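The Grip That Wouldn't Close

A fault in hand-held data collection can survive every check made on the day. At Tirancombe, where the robotics firm Metness records people doing household tasks with a hand-held gripper, one passed through 16 sessions before it showed up in a trained policy.

The policy was meant to pick up a folded cloth, carry it across a table and let it go. The arm reached the cloth correctly. It lowered its fingers to the right height, began to close them, stopped short and lifted. The cloth stayed where it was. In 20 trials the arm completed the pick 2 times.

The first suspect was the arm. Metness swapped the finger drive, reran the homing routine and got the same result. The second was the policy, which was retrained from the same recordings with a different seed. It failed in the same place, at nearly the same finger opening. A fault that repeats that closely is usually in the data.

The hand-held tool, called the Asard, measures its finger opening with an encoder on the trigger linkage. The reading is zeroed at the start of a session with the fingers pressed fully together. In August the linkage was fitted with a new return spring, stiffer than the old one. Operators squeezed to what felt like the stop and confirmed zero, but the fingers still had a small gap between them. From then on the log was offset. Fingers pinching fabric were recorded at the opening they should have had just before contact.

No alarm was raised. The session software, Chege, tests for missing samples, frozen values and clock drift between the camera and the encoder. All three tests passed. The numbers were smooth, timely and wrong by a constant amount. Video from the tool showed cloth being gripped and moved normally, and reviewers had been asked to look at the video.

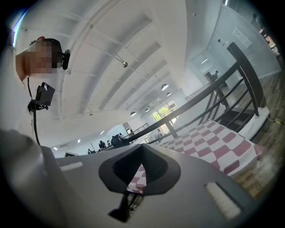 The hand-held gripper in use, with a checkered cloth spread behind it. The operator also wears a head-mounted camera.

The error was found by plotting the lowest finger opening in each recording against its session. The points sat on one line until the spring was changed and on a higher line afterward. In all, 2640 recordings were affected. Because the offset was fixed within a session, most could be corrected by comparing the log with frames in which the finger tips touched. Recordings with no such frame were dropped.

Two changes followed. Zeroing is now done against a metal gauge held between the fingers, and Chege rejects a session if the gauge reading falls outside its limits. Any repair to the linkage also starts a new hardware revision in the log, so that data from before and after can be separated.

The retrained policy closes fully on the cloth. It still has trouble with single layers of thin fabric, where the difference between an empty grip and a full one is close to the resolution of the encoder. Metness is testing a finer encoder on one of its tools.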